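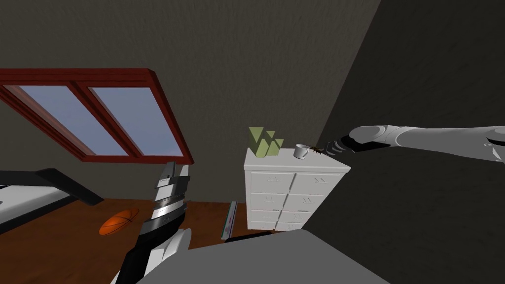 Reaching for the bug by the mug. The gripper is the part to spend on.

Budgeting for a robot that does the chores you don't want

By Brodie Hapeta, July 7, 2018

Everyone starts with the arm. The arm is the handsome bit, so people spend the whole budget on it and then find out what a decent gripper costs. Before you sign for anything, walk through the house with a notepad and write down the jobs you expect the thing to do. "Help around the bedroom" is no use to a salesman, or rather it is far too much use to him. "Pick up a cockroach next to a mug and leave the mug where it is" will get you a proper quote.

Measure first. Write down the height of the dresser, how far back the top goes, and the gap between the dresser and the bed. Attic rooms need one more number: how high an elbow can go before it meets the sloping wall. My tape measure cost less than the delivery fee on the arm I sent back.

One arm or two? Two, if you want things held while other things are done. With a single arm, price every job that needs a steady hand as a job you will still be doing yourself. McPhee quoted me 34 percent more for the second arm, and I sulked, and then I paid it.

Fingers. Ask whether spare ones are sold singly. Zudell sells them singly. Panik sells them by the full set, in a very nice box, and I have two of those boxes. Jointed fingers suit small, awkward things, but the joints collect lint like a dryer does, so put a soft brush on the shopping list.

Budget for cleaning, too. If you plan to use it on insects, get a second set of fingertips and mark them. The same set should not be handing you your coffee.

Floors. Basketballs, shoes and phone cords are free to move, and a bigger machine to cope with them is not. Buy a basket before you buy the upgrade.

Leave money over. I keep 70 dollars a month aside for parts, and I've only raided it for pizza once. Haltenura will sell you a service plan instead; read the page about what counts as "household debris" before you agree to it. Mine left out anything with legs.

Try before you buy. Ask for a demo with your own mug, on a surface the height of yours. If the dealer would prefer to use his foam block, let him, then ask again about the mug.

And wait until April if you can stand it. Last year's models get marked down, and the roach will keep.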